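**Safety practice for a shared two-arm garment folding cell**
Term project report, section drafts 2 to 5. Submitted 8 Mar 2020 by Zohreh Zamani.

The project wrote a set of working rules for the folding cell and checked whether students could follow them during ordinary sessions. The folding program was taken as given. Only the conduct of people near the table, and the condition of the fingers and cables, fall within scope.

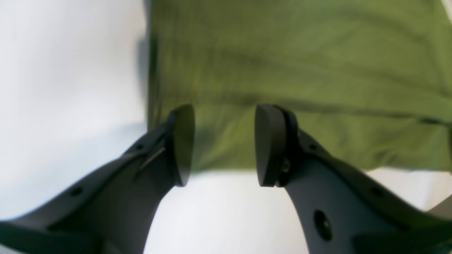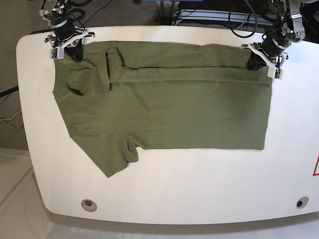
## 2. Hazards considered

The main hazard in this task is pinching at the fingertips. Forces are low in normal folding, but an operator who reaches in to straighten a garment puts a hand where the fingers close. A second hazard is between the arms: when both grippers hold one garment, a fault in one arm loads the other through the cloth. The third is cable snagging near the arm bases, both for the arms and for anyone walking behind the table.

Sharp edges were considered and dropped. The fingers were checked by hand with power off, and no edge needed treatment.

## 3. Rules adopted

The rules were written after reading the Siduritz lab handbook and the course notes on collaborative operation. Wording was kept short so that the full set fits on one sheet.

1. The operator announces "live" before enabling the arms and waits for a reply from anyone in the cell.
2. No hands over the table while the arms are enabled. If a garment needs straightening, disable first.
3. One person holds the stop button and does nothing else. Typing notes counts as something else.
4. After a stop during a two-arm hold, open both grippers before moving either arm.
5. Fingertips and their fasteners are inspected at the start of each session. A loose fastener ends the session until it is retightened and logged.

Rule 4 caused the most discussion. The first draft, dated January, allowed the operator to jog one arm inward to slacken the cloth. This was removed when a trial on the bench showed that the jog direction is easy to get wrong under stress. Opening the grippers drops the garment, and a dropped garment is an acceptable loss.

## 4. Trial

Two student teams, Ilent and Jolitau, used the sheet during their own folding work. An observer recorded each departure from the rules without interrupting unless there was a risk of contact.

Rule 2 was broken 3 times, in each case to flatten a sleeve that had bunched up before the fold. Rule 3 was broken 2 times, when the person on the stop button also handled garments. There were no departures from rules 1, 4 and 5. No contact between a person and an arm was recorded.

Both teams said the disable and enable cycle was slow enough to tempt people to skip it. The cycle time was not measured, so the report makes no claim about how much it affects output.

## 5. Changes for the next revision

- Rule 2 will include a garment layout step, completed and checked before "live" is called.
- Rule 3 will name the stop button holder in the session log.
- The inspection in rule 5 will be extended to cable routing at the arm bases.
- Floor cables behind the table should be covered or rerouted. The request has been passed to Mendonça and is still open.

The observer's sheets are attached as Appendix A. The January draft of the rules is kept in the project folder for comparison.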